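Bamboo mat, third summer: cleaning, trimming and folding on it

The woven bamboo mat went back on the bed on 4th July and the cotton pad went into the closet until September. I have had a few questions about how it holds up, so these are my notes.

Cleaning first. I wipe it along the grain with a cloth wrung out in 700 ml of warm water and 18 ml of white vinegar. Against the grain, the cloth leaves lint in the stitching. Two passes, then a dry towel. The mat then hangs over the shower rail for 125 minutes with the fan on. I timed it last year with a cheap Bandari humidity meter and have not found a reason to change the number.

The fabric border needs separate treatment. Bamboo dries fast and the border does not. If the mat goes back on the bed with a damp edge, the sheet underneath picks up a musty line that takes a full wash to remove. Press the border between two layers of towel before hanging.

Storage: roll, never fold. My first mat, a Sunwood, was folded in half over one winter and the strips cracked along the crease. The current one is rolled around a cardboard tube 153 cm long and tied in two places with cotton tape. Ya-wen Cheung suggested the tube. Rubber bands mark the surface.

The other use is laundry. A mat makes a better folding surface than a mattress with a loose sheet on it. The cloth slides instead of dragging the bedding along, and a T-shirt can be pulled flat from the hem in one motion. My order is light shirts first, one at a time near the edge, with everything else piled at the far side until I get to it. Shirts with a print get folded print inward.
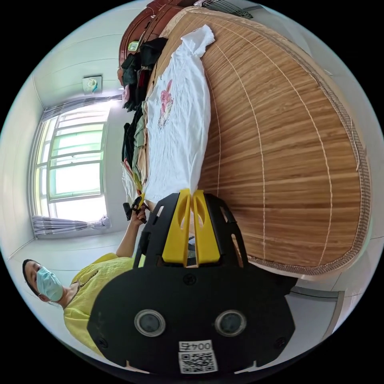

White T-shirt laid out on the mat, the rest of the clothes still in a heap along the far edge.

Wrinkles across the body come out by hand if the shirt is smoothed from the center toward the sleeves. Wrinkles along the length need an iron, and I don't iron on bamboo.

Živko Stoyanova asked whether the Grulero mat with the rubber backing is worth the extra money. I haven't used one. The backing would stop the mat creeping toward the foot of the bed, but it would also slow down drying, and I can fix the creep by tucking the sheet tighter.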